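这两年很流行一句话：“家里空一点，人就轻一点。”我空了大半年，想分几条说说到底轻了没有。先讲结论：轻没轻不知道，腰是疼了。

1/
起因是一个叫 Valurberg 的收纳课。不是我报的，是家里人转给我的，说看完会“重新认识客厅”。课一共几节我没数，反正每一节都在讲同一件事：扔。讲师说，一个房间里能坐的东西超过一件，就说明你没想清楚自己要在这个房间里做什么。我当时就想问，那来客人呢？

2/
弹幕里真有人问了。回答是：“客人来了可以席地而坐，这是一种邀请。”
我妈七十多了，膝盖里有毛病，你邀请她席地一个试试。

3/
但我还是照着做了一部分，这点我承认。原来的沙发太大，占了小房间半边，弹簧也塌了，处理掉不冤。收旧货的师傅来看了一眼，说拉走可以，我得倒贴他200。我说网上不是说旧家具能回血吗，他笑了一下，没接话。

4/
所以第一条经验：凡是告诉你“断舍离还能赚钱”的，先问他住几楼，有没有电梯。

5/
沙发一走，地砖就全露出来了。灰色的，带那种仿大理石的深浅花纹，当初装修时 Dutley 建材的销售说这个花色“耐脏”。我现在可以负责任地讲，耐脏的意思是你看不出来它脏。看不出来和不脏是两回事，光脚走一圈就知道。

6/
有人在评论里说大灰砖显高级。显不显高级我不好说，冬天显冷是肯定的。讲师让大家“感受地面的温度”，我感受了，十二月份感受的，后来去买了厚袜子。

7/
再说墙。白墙，什么都没挂。按课里的讲法叫“留白”。我家这个留白的真实原因是钻孔师傅说那面墙里可能走了线，不敢保证，我也就不敢让他打。大半年过去，人人都夸我有定力。

8/
深灰色的踢脚线倒是我自己挑的，挑得还行。缺点是落灰，灰落在上面是一条浅色的线，比落在白踢脚线上明显得多。卖的人当时说的是“深色藏灰”。我怀疑他没有擦过。

9/
沙发没了，总得坐。我去看了一圈网红椅子，Vindville 家那把“呼吸感单椅”，标价2289。店员让我坐下来闭上眼睛，问我有没有感觉到呼吸感。我感觉到的是扶手太低，胳膊没地方搁。

10/
还有一款便宜点的，896，说是“入门级呼吸感”。我问和贵的那把差在哪，他说填充不一样、面料不一样、脚也不一样。那不就是两把椅子吗，为什么要叫同一个名字。

11/
最后一把都没买。家里原本就有一把深棕色的老木椅，竖条靠背，高高的，顶上那根横木两头往外撇，我外公那辈就在用。从阳台搬回来擦了擦，靠墙放着，坐下去不软，但是坐得直。我爸坐了一个晚上，说比沙发强。他这个人对什么都说比以前强，参考价值有限。

12/
说到老木椅，又有一套说法，叫“中古风”。我把椅子发到小区群里，立刻有人问链接。我说没有链接，是家里老人留下的。对方说：那就是中古。行吧，放久了都是中古，那我也快了。

13/
接着讲凳子，这才是我真正想吐槽的部分。
“塑料凳是客厅审美的最大敌人。”这句话是课里的原话，我记下来了。说颜色太艳、材质廉价、破坏统一性。然后推荐大家换成同色系的软包矮墩，一个300。

14/
我家有一个大红的塑料方凳，侧面带个椭圆形的提手孔，一只手就能拎起来走。换灯泡踩它，择菜坐它，洗完拖把还能把桶架在上面。请问软包矮墩哪一样能干？泼一碗汤上去你再跟我谈统一性。

15/
补充一下，踩着塑料凳换灯泡是不对的，我知道，邻居已经在评论区教育过我了。家里有人字梯，在储物间最里面，拿它要先搬出来三个箱子。所以你看，人是怎么一步步走到塑料凳上去的。

16/
我确实试过把红凳子藏起来。藏在门后，藏了两天，家里每个人轮流去门后把它拿出来，用完随手一放，又回到房间当中。第三天我放弃了。一个东西天天有人用，你非说它多余，那是你的理论有问题。

17/
另外一个是矮木凳，也可以当小桌子。面是木板拼的，蜜橙色，上面有黑疤有木纹，还磨出了几道印子。这个课里反而夸，说叫“时间的痕迹”。同样是旧，木头旧了叫痕迹，塑料旧了叫垃圾，标准在哪我没看懂。

18/
而且这凳子矮，坐久了起身费劲。前面说腰疼就是它。有阵子我迷信“低坐生活”，吃饭也坐它，写东西也坐它，坚持了两个星期，去推拿的钱够买几个软包矮墩了。推拿师傅听我讲完前因后果，问我：家里没有椅子吗？

19/
我说有一把。
他说那你坐啊。

20/
讲讲有用的，免得有人说我光会抱怨。
房间空了以后拖地是真的快。以前挪沙发要两个人，现在拎起凳子往椅子上一摞就行，几分钟拖完。墙角那一块以前常年见不到光，挪开沙发那天的景象我就不形容了。单凭这一条，沙发走得值。

21/
不过拖地快不等于家里干净。原来灰在沙发底下，现在灰在地上跑，一开窗就往墙角聚成一团。以前半个月扫一次心安理得，现在隔天就得扫，总时间算下来没省多少。这笔账课里没有算过。

22/
回声也是。空房间说话嗡嗡的，打电话对面问我是不是在楼道里。有人推荐 Siddiqui 的吸音地毯，我看了看介绍，写着“让声音学会安静”。文案写成这样的东西我一般先放一放。上网查了评价，五星的都说客服态度好，没有一条讲声音的。

23/
最后我妈拿来一床旧棉被，晾在隔壁房间，嗡嗡声倒是小了一点。也可能是我听习惯了。两种可能都有，我不打算下结论，我又不卖棉被。

24/
评论区有几个问题集中回一下。
问后不后悔扔沙发：不后悔，但看电影的时候会想它。
问课值不值：家里人付的钱，我没资格说，换我付我不付。
问木凳哪里买：旧货摊，摊主自己也说不清是凳子还是小桌，我按凳子的价给的。

25/
问来了客人怎么坐：老人坐椅子，大人坐凳子，小孩坐地上，小孩本来也坐不住。超过这个人数我们就下楼吃饭。目前运行正常。

26/
还有一位连着发了好几条，说我没有领会精神，极简的重点是“和物品建立关系”。我和那个红凳子关系很好，好到它在哪个房间我闭着眼都能踢到，小脚趾可以作证。

27/
7月份课程要出进阶班，主题是“厨房归零”。家里人已经把链接转过来了，附了一个笑脸。我家厨房一共就两个抽屉，归到零我拿什么炒菜？先不报，等别人归完了我看看他们点不点外卖。

28/
有朋友说光听我讲，分不清是真空还是嘴硬。房间现在就这样：没收拾，凳子没摆齐，椅子就在它平时待的地方。觉得空的可以说空，觉得乱的也可以说乱，推荐我买矮墩的就不用留言了。

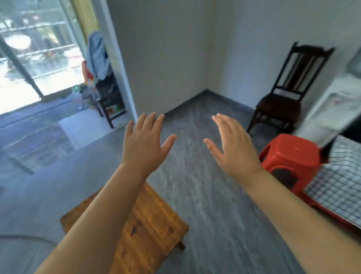
29/
再说一句钱的事。有人替我算，说不买单椅不买矮墩等于省下一大笔。我不认这个算法，本来就没打算花的钱不能叫省。真要记账，就是倒贴师傅的搬运费，加上推拿，加上厚袜子，一分回头钱都没见着。

30/
下次想写储物间。那三个箱子里装的是什么，我现在也说不准，只记得其中一个上面写着“待定”，字是我自己的。等哪天灯泡又坏了，我去把人字梯搬出来，顺便打开看看。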